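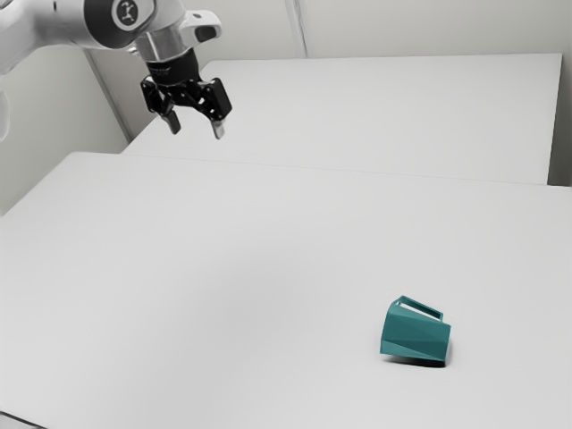
Guvum wanted it noted before anything else that the gripper swap took 15 minutes this time, and that the old way of doing it should never come back!

Groups > Nodton > Simulated Cell > Minutes

Thursday meeting, minutes

1. Matters arising
The coupling settings from last month are now in the shared folder. Everyone who has tried them is pleased. The arm loads with the gripper attached at the right angle and the fingers open, ready to go. Old copies of the cell file are to be deleted from personal drives, please, as two of us were still working from them.

2. Mug task
A good long talk on this one. The mug starts on its side on the near table, handle up, and the question was whether to let the start position wander more. Agreed to widen it towards the back seam in small steps (we got greedy in the spring and spent a week undoing it). Massawe reported a full batch of 2000 resets with 112 flagged by the checker, most of them for a mug that had settled too near the table edge. That is our best batch so far and there was real delight round the room.

3. Wrist view

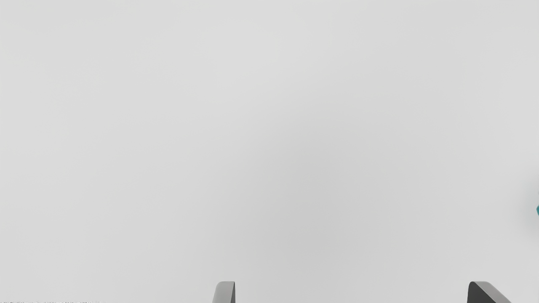 Nodton Simulation Group | Cell Upkeep

The wrist view shows both fingertips at the bottom and plenty of bare table, with only a sliver of teal at the right-hand side. It was felt that a start like this is fair, but that the view should be checked after every gripper swap. The camera offset is stored with the gripper and not with the arm, so a swap made in a hurry can leave the old number behind. Agreed:
- read the offset back after loading, and write it in the log
- open and close the fingers once with nothing between them
- save a wrist view with each new version of the cell

The uneven look of the two fingertips was raised again. Cavmont will compare the finger models side by side and bring the results next time.

4. Contact settings
The friction value on the finger pads stays as it is until version 17 is out. There was a strong wish to try the softer pads straight away, and it was hard to say no, but two changes at once would muddle the log.

5. Any other business
The set-up notes need a fresh read by somebody who has not used the cell before. Offers welcome. The reset script now prints its errors in plain words, which got a small cheer.

Next meeting in November, usual room, tea first.

Comments (3)

Guvum
Item 3, could we log the offset before the swap as well as after? I'd love to see how far it moves.

Massawe
Yes please. I can add that to the load script, it's only a couple of lines. Will do the finger check in the same go.

Cavmont
Happy to read the set-up notes too, if no new starter comes forward. Lovely result on the resets, by the way!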